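7/10/21 -- for immediate release

**Grovex opens orders for the Paker two-arm bench kit**

I get to write this one myself, and I've been looking forward to it since September! Grovex is now taking orders for Paker, our bench kit with two small robot arms on one shared aluminum rail. You get both arms, both grippers, the rail and the walled work area, and it goes together with ordinary hand tools. We've been trying it on toy building blocks, sorted by colour into three little bins.

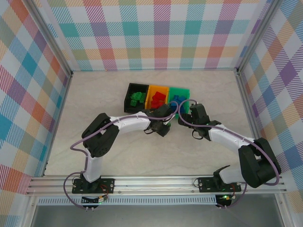
## What it costs and when it ships

The full kit is $3,000. If you already have a rail and walls you like, the arms alone are $2,000. Our first run is 80 kits, packed at our shop in Grudden, and they leave 8 weeks after you order.

The Babaei software comes with every kit -- same licence for schools, labs and hobby folks, no yearly fee. You can run each arm by itself or have the pair work side by side, and with the grippers this close together over the bins, that's where I spend most of my fiddling time.

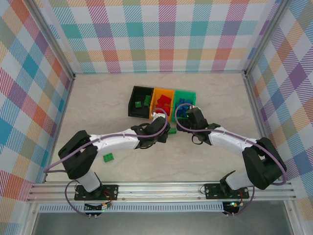 Spare gripper fingers and cables are sold separately, and you can swap them at home without sending anything back to us. Bins and blocks are extra too (any small ones will do, so raid the toy box first).

Orders and questions go through the Paker page on the Grovex site. Schools can ask there about paying by invoice.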